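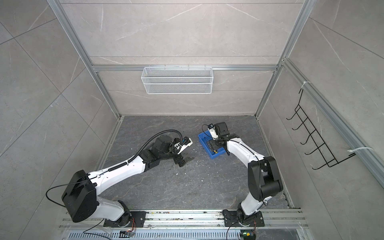 Notas de prensa · Hogar y organización

Gromau presenta en Nurnden su propuesta para ordenar las paredes de casa

Nurnden, 7/8/20. Gromau, firma dedicada desde hace años a los pequeños accesorios de almacenaje, tiene el placer de anunciar la llegada de Wendau, una colección pensada para todos aquellos rincones (¡y en cada casa hay más de uno!) donde el suelo ya no da más de sí y la pared, en cambio, sigue esperando su oportunidad.

La colección gira en torno a dos piezas muy queridas por nuestro equipo: la cesta alargada de malla metálica blanca, abierta por arriba, que se cuelga de una barra horizontal, y el colgador de varilla negra con cinco ganchos, que se sujeta en vertical, con bridas blancas, a un perfil de aluminio. Las dos pueden verse todavía vacías, sobre paneles de gris claro con vetas blancas y un suelo gris oscuro de aspecto marmolado, una combinación a la que le hemos tomado mucho cariño a lo largo de estos meses de trabajo.

En la cesta caben paños, guantes, ovillos o lo que cada cual tenga rodando por los cajones, y los ganchos agradecen las cosas ligeras de uso diario, como un delantal o una bolsa de tela. La primera serie consta de 3000 unidades y se venderá en la tienda de Gromau en Nurnden, que estrena para la ocasión 40 metros cuadrados dedicados por entero al orden doméstico. En febrero se sumará a la colección una cesta más corta, con el mismo acabado blanco.

Quienes deseen recibir el catálogo pueden solicitarlo en el mostrador de la tienda, citando la referencia 1542.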